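Home Projects Reports Partners Contact

We use cookies to improve your visit. By continuing, you accept our cookie policy.

Skimitz Bead and Cord Workshop
Progress report to the Lellura Fund, second period
Prepared by the workshop coordinator, Cáceres

1. Summary of the period

In this period we continued the sorting and repair of donated jewelry, and we started the first trials with dark finishing of metal parts. The sorting goes well. The finishing goes slower than we wrote in the plan, and we explain it in section 3. From the grant of this year we have used 80 percent of the materials line and a smaller part of the line for tools. We do not ask for a change of the budget at this moment.

We still work in the bedroom of the apartment, as the larger room will be free only in November. The bed is our biggest flat surface, so we cover it with a plastic tablecloth and spread the pieces there. It is not ideal for the back, but the light is good in the morning and the beads do not roll so far as on a table.

2. Sorting of the donated pieces

The donations arrive mixed. In one bag we can find braided cord, bead strings, wire and single pendants, all knotted together. Our first step is always to open the pile on the cloth before anything is cut. In the first period we cut too early and lost some good strands — we have corrected this.

The pile now on the cloth is a typical one. It has thin brown and reddish cords, dark beaded strands, a coil of gold-colored wire and a string of round white beads. There is also a triangular pendant with an amber-colored stone, which we would like to keep whole and use as the center of a new necklace. The steel pot next to it is for the finishing trials.

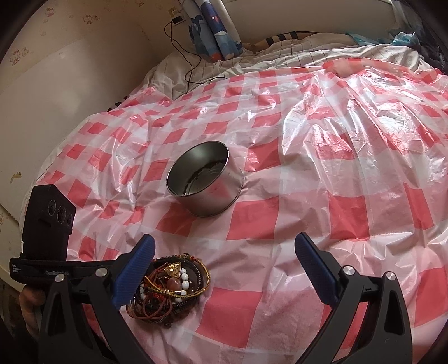

Cembridge, our partner for sales, wrote to us after reading the draft of this section that mixed bracelets sell better when they are left a little irregular, and that we should not spend our hours on making every strand match. They also asked that each set carries a small card with the materials, because buyers with sensitive skin want to know what touches them.

We agree with the first point and have already changed the instructions for the sorting table. For the second point we need more time. With the old pieces we often do not know the metal, and we do not want to write something on a card that is not correct. Our proposal is to write "metal not tested" where we are not sure.

3. Containers and finishing trials

We planned to buy plastic trays with compartments. After trying two models we returned them, the compartments were too small for a full bracelet. For now we use kitchen containers: a cylindrical tin, a shallow round pan and the pot. They cost us nothing and they are easy to wash. The braided bracelets in red, orange, green and yellow stay together as one bundle until the knots are loosened, so an open container is more practical than a closed box.

The dark finish is not yet stable. The color came out uneven on 5 of the 10 test pieces, and we will repeat the trial with a longer time in the bath. Cords and pearly beads are not included in these trials. 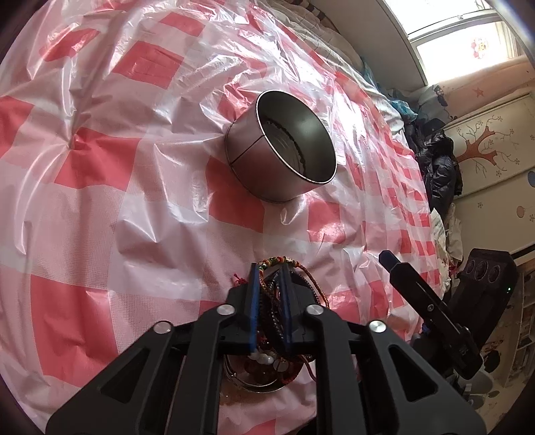 4. Plan for the next period

— Finish the sorting of the remaining bags.
— Repeat the finishing trial and send the results to Lellura.
— Agree the text of the card with Cembridge.
— Prepare 200 blank cards for printing.
— Move to the larger room in November, and buy one long table from the tools line.

The next report will include the full table of costs. The receipts for this period are sent separately.

Subscribe to our newsletter for news from Skimitz. Enter your email Sign up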